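About Buler 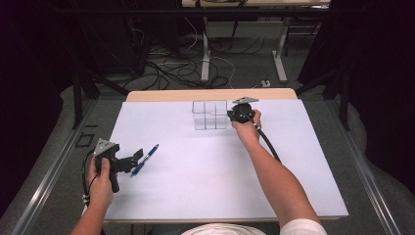

Buler is a contract calibration and testing laboratory for laboratory balances, test weights and pipettes. The company was set up in Stuvport by Leonor Bragança, who had previously run the mass section of a pharmaceutical plant, and it still operates from the same building on Pokach Street. There are 30 employees, of whom 7 work full time at customer sites.

What we calibrate

Analytical and precision balances are calibrated on site, in the position where they are used. A balance that has been moved, even across a room, is treated as a new installation. Each calibration covers repeatability, eccentricity and linearity, with as-found readings recorded before any adjustment is made. If a balance is out of tolerance on arrival, the customer contact is told the same day and the technician waits for instructions before adjusting it.

Test weights from 1 mg to 20 kg are calibrated at the Stuvport laboratory. Weights are left to stabilize in the mass room overnight at minimum. Sets are compared against our reference standards by substitution weighing, and conventional mass and uncertainty are reported for every piece. We do not issue a certificate for a partial set under the set's own serial number; missing pieces are listed on the front page.

Pipettes, single and multichannel, are tested gravimetrically at 3 volumes. Ten readings per volume is our default. Four readings per volume is available as a reduced check for instruments used in teaching or in non-critical work, and the certificate is marked accordingly. Pipettes must be decontaminated before shipping and must arrive with a signed decontamination form. Those without one are held unopened until the form is received.

We do not calibrate truck scales, crane scales or retail scales used in trade.

Facilities

The mass room is on the ground floor, on a slab separated from the rest of the building. Temperature, humidity and air pressure are logged continuously, and the log for the period of any calibration can be supplied on request. The pipette room is next door and is kept above 50 percent relative humidity to limit evaporation error. A second pipette station was added when we took over the service contracts of Jang, a smaller laboratory across the river. Former Jang customers keep their existing instrument numbers, which begin with J.

Last year the laboratory issued 933 certificates for balances. Pipette certificates are numbered in a separate series.

Certificates and records

Certificates are issued as PDF files within five working days of completion. Paper copies are printed only when asked for. Raw data are kept for ten years. Statements of conformity are given only if the customer has supplied a tolerance and a decision rule in advance; otherwise the certificate reports results and uncertainty alone. Recalibration dates are not put on certificates or labels unless the customer has requested them in writing.

Scheduling

On-site visits are grouped by region, and most customers are seen in the same month each year. The laboratory closes for two weeks in July for maintenance of the reference standards and air handling. Items can be delivered to the Pokach Street entrance from 8:00 a.m. to 3:30 p.m. Courier collections leave on Wednesday afternoon. Quotations require the make, model, capacity and readability of each instrument.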